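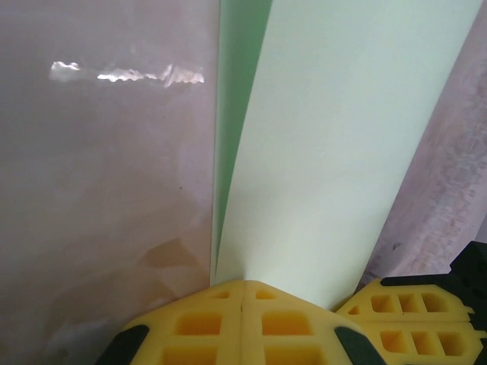
¿Por qué se curva el papel?

Seguro que te ha pasado: levantas una hoja grande, de esas de color verde clarito, y en lugar de quedarse tiesa como una tabla se dobla un poquito, como si quisiera hacerte una reverencia. Una hoja fina pesa poco, pero pesa, y la gravedad tira de ella todo el rato. Si la curvas tú, aunque sea apenas, aguanta mucho mejor de pie. ¡Pruébalo con una cartulina y verás qué diferencia!

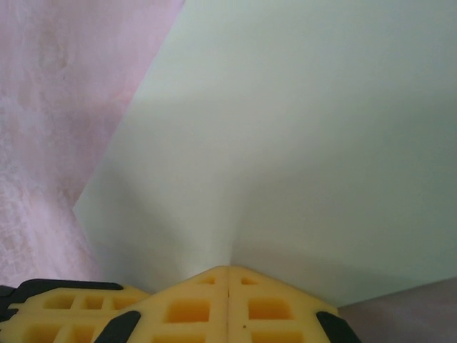 También importa la luz, claro que sí. Una hoja mate, suave y sin brillo, reparte la luz hacia todos lados, y por eso la miras con tanta comodidad. El plástico fino es más travieso: en cuanto tiene una arruga, te devuelve un destello blanco, a veces quebrado en zigzag.
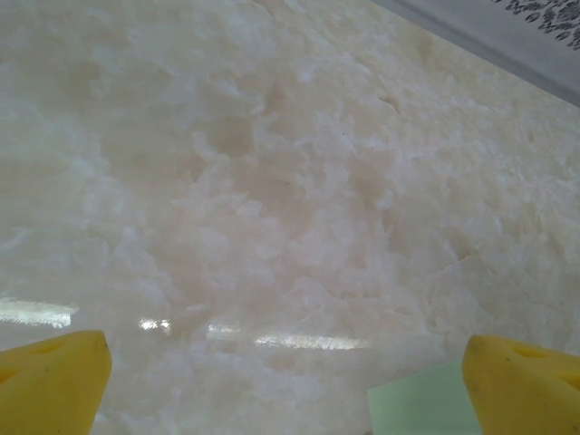 Con la piedra pulida pasa algo parecido, y a mí me encanta. Como está tan lisa, las lámparas del techo se reflejan en ella como rayas largas y blancas. En el taller infantil de Erncombe jugamos a buscarlas: mueve la cabeza despacito, a un lado y al otro, y las rayas se moverán contigo. Luego pon encima una hoja de papel (con cuidado, que resbala) y cuéntanos qué ha pasado con el brillo.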